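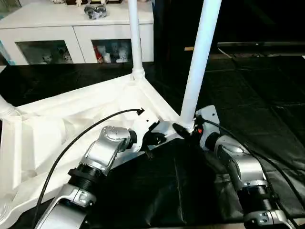 9월, 작업 노트
블로그 댓글 정리 및 뉴스레터 연동

오전 9시쯤 시작. 지난번 노트에 남겨 둔 것부터 처리했다. 댓글 알림 메일이 두 통씩 오던 문제는 플러그인 쪽이 아니라 테마 함수 파일에 예전 알림 코드가 그대로 남아 있어서였다. 해당 줄을 주석 처리하고 테스트 댓글을 달아 보니 한 통만 온다. 며칠 더 지켜본 뒤 완전히 지울 것.

댓글 대기열
승인 대기에 쌓인 댓글이 186개. 이 중 173개가 스팸이었다. 대부분 같은 문구에 링크만 바꿔 단 것이고, 본문이 영어로 된 칭찬 한 줄인 경우가 많다. 남은 것은 진짜 독자 댓글인데, 오래된 것은 여름 초에 달린 질문이라 이제 답을 달기도 민망하다. 그래도 전부 답을 달았다. 늦어서 죄송하다는 말은 첫 줄에만 짧게 넣고 바로 내용으로 들어갔다.

스팸 필터는 Titetti를 계속 쓰기로 함. 설정에서 바꾼 것:
- 링크 2개 이상이면 대기열로 보내기 (전에는 제한 없음)
- 처음 댓글을 다는 사람은 무조건 승인 대기
- 한 번 승인된 주소는 바로 게시
- 글이 올라온 지 오래된 경우 댓글 자동 닫기는 끔

마지막 항목은 의견이 갈릴 수 있다. 자동으로 닫으면 스팸은 확실히 줄어든다. 다만 우리 블로그는 검색으로 들어오는 사람이 많고, 그 사람들이 보는 글은 거의 다 오래된 글이다. 질문도 거기에 달린다. 당분간은 열어 두고 대기열을 더 자주 보는 쪽으로 간다.

댓글에서 건진 글감
독자 질문을 따로 파일에 옮겨 적었다. 겹치는 질문을 합치니 쓸 만한 주제가 6개 나왔다. 그중 급한 것만 적어 둔다.
- 카테고리와 태그를 어떻게 나눠 쓰는지. 예전에 쓴 글이 있는데 제목이 모호해서 못 찾는 것 같다. 새로 쓰기보다 제목과 첫 문단을 고친다.
- 사진 용량 줄이는 방법. 프로그램 하나를 정해서 순서대로 보여 달라는 요청.
- 글을 다시 발행하면 날짜를 바꿔야 하는지. 답이 짧아서 단독 글로는 애매하다. 묶음 글로 넣을 것.

독자들이 쓰는 단어도 같이 적었다. 우리는 늘 "고유주소"라고 쓰는데 댓글에서는 다들 "글 주소"나 그냥 "링크"라고 한다. 소제목은 독자 쪽 표현에 맞추는 편이 나을 듯. 본문에서 한 번만 괄호로 고유주소라고 밝혀 준다.
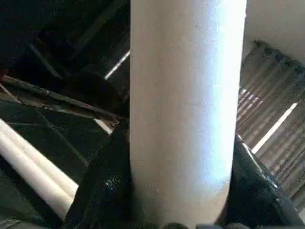
흰빛이 도는 원통과 그 밑동을 잡은 검은 그리퍼.

뉴스레터
발송은 Evlow로 옮기는 작업 중. 구독자 목록을 내보내서 가져오는 것까지는 문제없었다. 막힌 곳은 한글 이름이 깨지는 부분. 내보낸 파일을 표 계산 프로그램으로 한 번 열었다가 저장한 것이 원인이었다. 원본 파일을 바로 올리니 정상으로 들어간다. 다음에 하는 사람은 파일을 열어 보고 싶으면 사본으로 열 것.

구독 확인 메일 문구도 손봤다. 기존 문구는 인사말이 길어서 확인 버튼이 화면 아래로 밀린다. 휴대폰으로 열면 버튼이 아예 안 보인다. 인사말을 한 줄로 줄이고 버튼을 바로 밑에 붙였다. 제목은 "구독 확인 부탁드립니다"로 통일.

댓글 입력란 아래에 뉴스레터 신청 체크박스를 넣자는 얘기가 전부터 있었다. 시험용 페이지에 넣어 봤는데 작동은 한다. 기본값은 체크 해제로 두었다. 체크된 상태로 두면 신청은 늘겠지만, 모르고 신청한 사람에게 메일을 보내는 건 하고 싶지 않다. 실제 사이트 적용은 안내 문구를 확정한 다음에.

통계
Erneck 쪽 숫자와 서버 기록이 계속 안 맞는다. 관리자 접속을 빼는 설정이 한쪽에만 되어 있었다. 양쪽 다 빼도록 맞췄고, 이전 수치는 고칠 방법이 없으니 비교할 때 이번 달 이전은 쓰지 말 것. 댓글이 달린 글과 안 달린 글의 체류 시간도 비교해 보고 싶은데, 수치가 어느 정도 쌓인 뒤에나 가능하다.

Sýkora 테마
새 버전이 나와서 시험용 사이트에만 올려 봤다. 댓글 답글의 들여쓰기가 좁은 화면에서 너무 깊다. 답글이 몇 단계 이어지면 한 줄에 글자가 얼마 안 들어간다. 테마 설정에는 조정하는 항목이 없어서 추가 CSS로 들여쓰기 폭을 줄였다. 글꼴도 바뀌어서 한글이 기본 글꼴로 떨어진다. 이건 아직 해결 못 함. 글꼴 문제가 풀릴 때까지 실제 사이트는 예전 버전 유지.

참고로 업데이트 전에 자식 테마를 백업하지 않으면 댓글 양식을 고친 부분이 날아간다. 백업은 공용 폴더에 넣어 두었다.

댓글 규칙 페이지
지금 있는 규칙은 너무 길고 하지 말라는 말만 있다. 초안을 새로 썼다. 광고 링크와 인신공격은 삭제, 질문은 오래된 글에도 환영, 답은 늦을 수 있음. 이 정도면 충분해 보인다. 삭제 기준을 묻는 메일이 가끔 오니까 문의 주소도 밑에 넣을 것. 초안은 임시글로 저장해 두었으니 읽어 보고 고칠 데가 있으면 바로 고쳐도 된다.

남은 일
- 알림 코드 완전히 삭제
- 카테고리 글 제목과 첫 문단 수정
- 체크박스 안내 문구 확정
- 한글 글꼴 문제 확인
- 예전 발송 서비스 해지 전에 수신 거부 목록 따로 받아 두기

오후 4시에 마침. 대기열은 비어 있음.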